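Clekar Press Releases New Home Writing Course for Grades Three Through Eight

STUMBRIDGE, 28 April 2025 - Clekar Press, a publisher of teaching materials for families who educate their children at home, today announced the release of Clarkeck Writing, a full-year composition course built on narration, copywork and dictation. The course is available in two levels and may be ordered directly from the publisher in print or as a download.

Clarkeck Writing is intended for parents who wish to teach writing through good books and short daily lessons, and who would also like a clear schedule to work from. Each level covers 30 weeks of instruction. Lessons are planned for four days a week, leaving the fifth day open for co-op classes, nature study or work carried over from earlier in the week.

Level One is written for students in grades three through five. Students listen to or read a short passage, tell it back in their own words, and copy a selected portion by hand. Written narration is introduced gradually in the second half of the year. Level Two, for grades six through eight, moves from written narration to the paragraph, the letter, the character sketch and the short essay. Dictation passages in Level Two are longer and are studied the day before they are given.

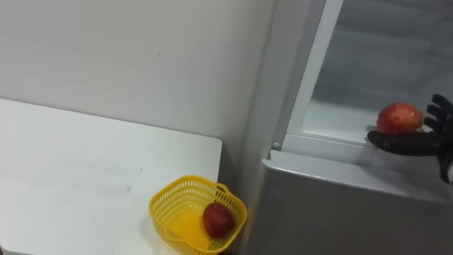 The parent guide included with each level contains the weekly plan, the full text of every dictation passage, and notes on what a parent may reasonably expect from a student at each stage. Sample narrations are provided for comparison, with spelling and punctuation left as the students wrote them. The guide also includes a section for families teaching two or more children from the same level, with suggestions for combining oral work and separating written work.

"Many parents are drawn to narration but are unsure how to begin on the first morning," said Njål Åberg, editor of the Clarkeck series. "We have tried to give them a plan they can open and use. A family that wants to set the schedule aside after a few months will find that the lessons still hold together."

Åberg joined Clekar Press as an editor after teaching composition to middle-grade students, and began work on the series with a set of dictation passages he had gathered for his own classes. The passages in the finished course are taken from fables, travel accounts, speeches, biographies and nature writing. Each is short enough to be read aloud in a few minutes.

Before release, the course was used in draft form by families belonging to the Stumbridge home education group. Parents kept brief weekly notes on the length of lessons and on any instructions their children found unclear. As a result of those notes, the publisher shortened the copywork selections in the opening weeks of Level One, moved the introduction of quotation marks to a later unit, and added seven review lessons that may be used or skipped at the parent's discretion.

The student books are printed on heavy paper suitable for pencil or ink and are bound to lie flat. Ruled pages in Level One are offered in a choice of line widths. Families who purchase the download may print pages for all children in their own household. Co-ops and small schools are asked to contact the publisher for a group license.

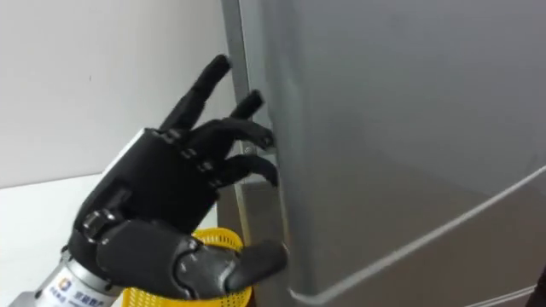
A robotic hand held open beside a gray panel.

A placement guide is offered free of charge to help parents choose between the levels. It consists of a short oral narration, a copywork sample and a dictation of a few sentences, and can be completed in some two mornings. The publisher advises parents of students new to narration to begin with the lower level if they are in doubt - older students may move through the early units at a faster pace.

Printing and shipping of the course will be handled by Magnusson, which also produces the publisher's handwriting and geography titles. Orders for the print edition will be filled in the order received. Customers who purchased the draft edition may exchange it for the finished download at no cost through the end of December.

A companion reading list, arranged by historical period, is in preparation and will be announced separately.

About Clekar Press
Clekar Press publishes books and lesson plans for home educators, co-ops and small schools. Its titles cover writing, handwriting and geography for the elementary and middle grades. The company is based in Stumbridge.

Media Contact
Njål Åberg
Editor, Clarkeck Series
Clekar Press, Stumbridge

Review copies of either level are available to writers, reviewers and home education groups on request.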